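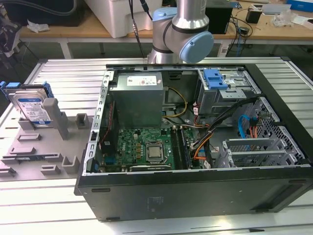
Zomilier is an adult day center for older people who live at home and would like company, a hot lunch and a bit of nursing help during the day. We opened with one room, one van and 3 members, and we still run the place as if everyone knows everyone (they mostly do!). We like families to see how it all works before they sign anything. Think of a desktop computer lying on its side with the panel off, the power supply and the memory and the processor all out where you can look at them - we try to be that open about our days. Ask to see the menus, the medication log, the staff rota, whatever you want.

## How we started

Murali Menon was a night nurse for years before he started Zomilier. He kept meeting people who had been admitted after a fall or a missed pill, were patched up, and then went home to an empty house until the next time. His own father was one of them. Murali wanted somewhere his dad could go in the daytime and be looked after without giving up his own bed, his own kitchen and the tomatoes out back.

He rented the old Varma furniture store, which had wide doors, no steps and a terrible orange carpet. The carpet is gone. The doors are still our favorite thing about the building, and two wheelchairs can pass each other in them with room to spare.

Tomás Valente joined in our first June as activities lead and now directs the whole day program. He plays the accordion, and members do make requests.

## A day with us

The vans go out early and most members are in by breakfast. Mornings are for the things that need a clear head: blood pressure checks, physical therapy, foot care, the walking group. Lunch is cooked on site and our kitchen handles soft diets, low-salt diets and one member's lifelong feud with green peppers.

Afternoons are looser. There's choir and cards, and a quiet room with recliners for anyone who has had enough of the rest of us. Ukari, our garden club, has the raised beds along the south wall and sends people home with beans all summer.

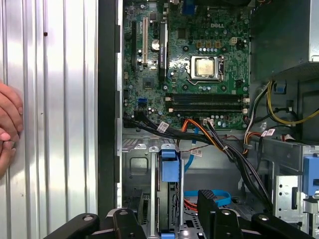

*Dell motherboard, with the processor in its socket.*

## Who we look after

We have 85 members at the moment and a staff of 36, including nurses, aides, drivers, therapists and cooks. Some members come every weekday and others come once a week so a husband or daughter can get to work or simply sleep. Many are living with memory loss, and they have their own room and their own aides in it for as much of the day as they want. We also take people who are just out of the hospital and need a few weeks of daytime nursing while they get their strength back.

We speak English, Spanish and Tamil here, plus enough Portuguese to get through a lunch.

## For families

You'll get a phone call from a nurse after the first day, and again at the end of the first week. After that you can call us whenever you like. The caregivers' group meets in the dining room once the vans have left, with coffee, and you don't have to be a Zomilier family to come along.

## Come and see us

A first visit is free and includes lunch. Bring your mother, your neighbor, your brother who says he isn't going anywhere with a schedule on the wall - we've met a lot of those brothers, and several of them now run the card table. We're at 249 Zutel Avenue, with parking behind the building and a ramp at the side door. Ring the bell and ask for Tomás.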